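Home Shop Dyes & Paints Kits Journal Contact

Drornwood Soft Fabric Paint, Starter Set

I've been selling this little set in the shop since the spring and I still get the same questions about it, so I thought I'd put everything I know in one place! It's the fabric paint I use for tote bags, aprons, pillow covers and the odd denim jacket, and I go through a silly amount of it.

You get six colors (brick, mustard, leaf, ink blue, chalk white and black), 100 ml each, plus a flat brush and a small foam roller. The paint is water based, so brushes clean up under the tap as long as you don't leave them sitting while you answer the door. I've done that more than once.

What I love is how soft it stays. A lot of the craft paints I tried before dried into a stiff patch that cracked at the first fold, and this one bends with the cloth. Thin coats are the trick. Two light coats look far better than one thick one, and I let the first dry overnight if I can stand the wait.
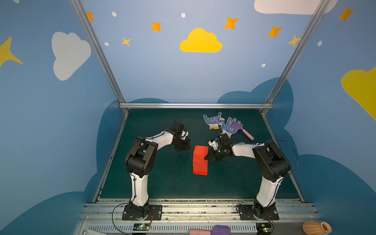
Dalal Najjar

Cotton, linen and canvas all take it beautifully. Polyester is hit and miss, and I wouldn't bother with anything that has a water-repellent finish. Wash your fabric first, skip the softener, and iron it flat. Slide a piece of cardboard inside bags and shirts too, or you'll be painting the front and the back together (my sister Rima has a striped tote that proves it).

Setting the color is easy. Once everything is fully dry, iron it from the wrong side on the cotton setting, no steam, for a few minutes, and keep the iron moving. After that I wash mine inside out on cool. The mustard fades a little faster than the rest, at least on my aprons, so I give it an extra coat.

The white does work on dark fabric, but plan on three coats. If you mostly paint on black or navy, get the Trotska opaque white as an add-on and save yourself some time.

A few people have asked about refills. Yes! Single colors come in 200 ml and 400 ml bottles, and the big black one is usually the first to sell out. Stencils aren't included, but freezer paper from the grocery store makes great ones: cut your shape, iron it on shiny side down, paint, peel.

New stock comes in at the end of October. Send me a note if you'd like me to hold a set for you, and tell me what you're making!

Contact us | © Mornenness Craft Supply | Back to top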